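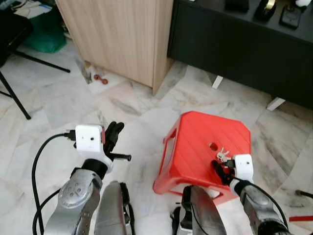
Kvido Beneš

The Lumdale stormwater basin is a constructed wetland and settling pond on the eastern side of the town of Lumdale. It receives runoff from streets, parking lots and roofs in the Studel neighborhood and releases it slowly into Polák Creek. The basin and its outlet are managed by the town's public works department.

Background

Before the basin was built, storm drains in Studel emptied directly into the creek through a single concrete pipe. Heavy rain carried road salt, oil, leaves and loose soil into the water, and the bank below the pipe wore away. Homes on the low side of the creek had water in their basements in several wet springs. The town first considered a larger pipe, but a drainage study found that this would move the flooding farther downstream.

Design

The site covers 11 acres. Water enters at the north end through a forebay, a small deep pool where sand and trash settle out. From there it passes over a stone weir into a shallow marsh planted with bulrush, pickerelweed and blue flag iris. The marsh drains to a main pond with a depth of 16 feet at its lowest point. A concrete riser at the south end controls the water level. Small openings in the riser let out water from ordinary storms over a day or two, and a wide grate near the top handles larger flows. An earth spillway lined with grass was designed for the 100-year storm.

The drainage area includes 1197 properties. Most are single-family houses, with a strip of stores and a bus garage along the main road.

Operation

Crews inspect the forebay in March and again after leaf fall. Sediment is dug out when it fills half of the pool, and the material is tested before it goes to a landfill. Cattails are cut back where they crowd the other plants. The riser grate is cleared by hand after large storms.

Water samples are taken at the inlet and at the creek outfall. The sampling stations use Plarkix level loggers, which record depth and temperature. Samples are tested for phosphorus, nitrogen, suspended solids and chloride. Wetland plants do little to remove chloride, and the town has reduced salt use on side streets in Studel.

Wildlife and access

Green herons, painted turtles and several kinds of dragonfly live at the basin. A gravel path follows the west bank and connects to the Polák Creek trail. Swimming and boating are not allowed. Fishing is permitted from the path.

See also

Constructed wetland
Polák Creek
Retention basin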